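Citations and Sources > News and magazine sites

Citing a sports site that was renamed, sold and then taken offline

marginal_notes
Posted 7/14/21

I am tidying the reference list for a history of the Jurkedstead athletics ground. A large share of the sources come from one online sports magazine, and the site has changed hands in a way that makes the references inconsistent.

The sequence, as far as I can establish it, is this. The magazine began as Skito. It was bought by a publishing company called Kubíček, which kept the name but moved everything to a subfolder of its own site. Later it was relaunched as Avadix on a new domain. In January the Avadix domain stopped resolving. The old Skito domain now shows a holding page from a registrar.

My spreadsheet of links covers the whole project, including the club pages, and has 2,522 rows. A link checker reports that over 40 per cent of them fail, and most of the failures are from this one magazine. Some articles exist in a public web archive under the Skito address, some under the Avadix address, and a few under both with different headlines. In 13 cases I have found no archived copy at all, only my own printouts.

What I need to know:

Which name goes in the publication field, the one used when the article appeared or the last one the magazine used?

Should the publisher be given as well?

If there are two archived versions with different headlines, which is cited?

What can be done with the articles that have no archived copy?

The list follows the house style of our local history society, which says only that web sources need author, title, publication, date and date of access. It says nothing about archived copies. I can add fields if there is a good case for it.

pica_and_point

Use the name that was on the publication on the day the article was published. A reference is a record of where the thing appeared. An article from the Skito period is a Skito article, whatever happened to the company afterwards. The same rule applies to a printed newspaper that merges with another: you don't go back and rename the old issues.

For the rest, in order.

Publisher. Leave it out for a magazine unless the title could be confused with something else. If your style insists on it, give the publisher at the date of publication. For the Kubíček period that would be Kubíček, and for anything earlier you would have to look at the footer of an archived page from the right time. Do not take the publisher from the current copyright line, as site owners tend to put their own name on the whole back catalogue after a purchase.

Two versions. Cite the one you read and relied on. If you have read both and the text is the same, cite the earlier, and give its headline exactly as it stands. If the text differs, and the difference matters to your point, they are two sources and need two entries. Sites commonly rewrite headlines when they are moved to a new system, so a changed headline alone is not evidence of a changed article. Compare the first and last paragraphs and any figures.

Dates. Check these carefully. When articles are imported into a new system the publication date is sometimes overwritten with the date of the import. If you find a long run of Avadix articles all dated to the same day, that is what has happened. Take the date from the older capture, or from the address itself if it has the year and month in it.

Archived copies. Add two fields, the archive address and the date of the capture. Keep the original address too, even though it is dead. Anyone trying to find the article in a different archive will need it. The layout I use is:

Author. "Headline." Publication name, date published. Original address. Archived at archive address, date captured.

Once you have the date captured, the date of access adds very little and I would drop it for those entries. Keep it for pages that are still live.

No archived copy. A printout is a legitimate source. Check first whether the article went out under a news agency byline, in which case the same text may have run elsewhere and you can cite that, saying which one you used. If not, cite it as published, mark the address as dead, and add a note such as "printed copy held by the author". If the printouts are going to be deposited with the society or a library, give that location in the note. Do not cite a page you cannot show to anyone without saying so.

One more point on the spreadsheet. Do not replace the addresses in place. Add a column for the archive address and a column for status, and leave the original column untouched. I have had to undo a bulk find-and-replace on a list half that size and it took most of a week.

tarmac77

just use the newest name, everyone will search for Avadix anyway. put (formerly Skito) after it if you're bothered

pica_and_point

That will mislead a reader who looks for an Avadix article from before Avadix existed. If you want to help people searching, put a single note at the head of the reference list: "Skito was relaunched as Avadix; articles are cited under the name in use at the time of publication." It covers every entry and nothing has to be repeated.

column_inch

Agree with the longer reply on names. A few practical things to add about the missing articles.

Try the address variants before giving up. With and without the www, http as well as https, with and without the slash at the end, and with any tracking text after the question mark removed. Archives may hold these as separate captures. I have recovered articles this way that a link checker had listed as lost.

Look for the print view. Many magazine sites had a second address for each article, usually ending in "print" or "page=all", and it was sometimes captured when the main page was not. It also gets round the problem of an article split over several pages where only the first page was saved.

Try the section index and the author page. If either was captured near the right date you at least have proof of the headline, the author and the date, and can give that capture in the note next to your printout.

If the article was moved during the Kubíček period, the last part of the address (the words of the headline with hyphens) often stayed the same. Search the archive for that part under each of the domains in turn.

On captures that look complete but aren't - scroll to the bottom before you log one as good. Some save the first few paragraphs and then a subscription panel. Mark those as partial in the status column.

I can't help with the house style question. Ask whoever edits the society's journal.

marginal_notes

Thank you. I have gone with the name at the time of publication and the note at the head of the list. The print view suggestion has produced 2 of the missing articles so far. Both were under the Kubíček subfolder with the old headline. I have not yet tried the address variants.

The import date problem is present as described. I will have to recheck the dates on everything I took from the Avadix domain. 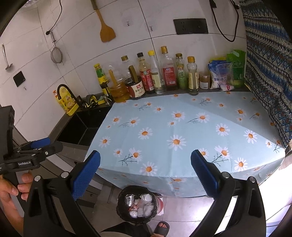 More in Citations and Sources

Match reports with no byline: who is the author?
Page numbers for a scanned club programme
Citing a podcast episode that was later re-edited
Retrieved, accessed or viewed: does the wording matter?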